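Visit report: the hand gripper table at Bradovach

Sewwandi Ranasinghe met us in the cafe in November and started on the gripper before we had our coats off. She looks after two of them for Radeo, and I had asked to see how one is set up and kept working through a day.

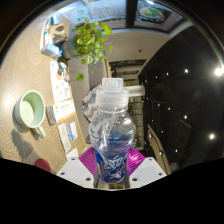
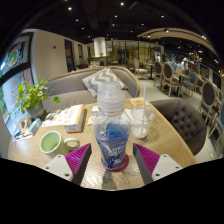
The same kind of bottle, with the magenta fingers at its lower half.

Reading time: 2 minutes

The tool is simple to look at. Two soft finger pads sit on white plates, and the plates are held on with small screws. You carry it by hand, close it on an object, and the camera on the tool records what the fingers do. The recordings go to Sang-wook Bae, who uses them to train the arm in the Chowdhury packing cell.

Setup takes a few minutes. Sewwandi wipes the pads with a damp cloth, dries them, and opens and closes the fingers several times with nothing between them. She watches for one side lagging behind the other. Then she checks every screw on the finger plates with a short hex key. A quarter turn of play is enough to spoil a morning of recordings, she told us, and it is hard to spot later on the screen.

After that comes the bottle. A drink bottle is a good first object. It is clear, it has curves, and it gives a little when you squeeze it. If the pads are worn, it slides. She closes on the lower part, lifts it a short way, sets it down and opens again. She does this before each batch and writes the result in a paper log. The last entry I saw was number 858.

Pads are the part that wears out. The set before this one was changed at entry 286, when the ribs had started to tear near the tip. Changing a set means taking off the plate, pulling the old pad, cleaning off the glue and pressing in the new one. It then has to sit overnight. Spare pads come from Stasari, and the color varies from order to order, so she never mixes two orders on one tool.

I asked about the lens. She cleans it with a dry lens cloth and keeps it away from the spray she uses on tables. Fingerprints are the usual trouble, mostly from people picking the tool up by the wrong end.

Sang-wook joined us later with a list of batches he wanted repeated. Most had been recorded with a loose left plate. We went through the list over coffee and left at 4:30.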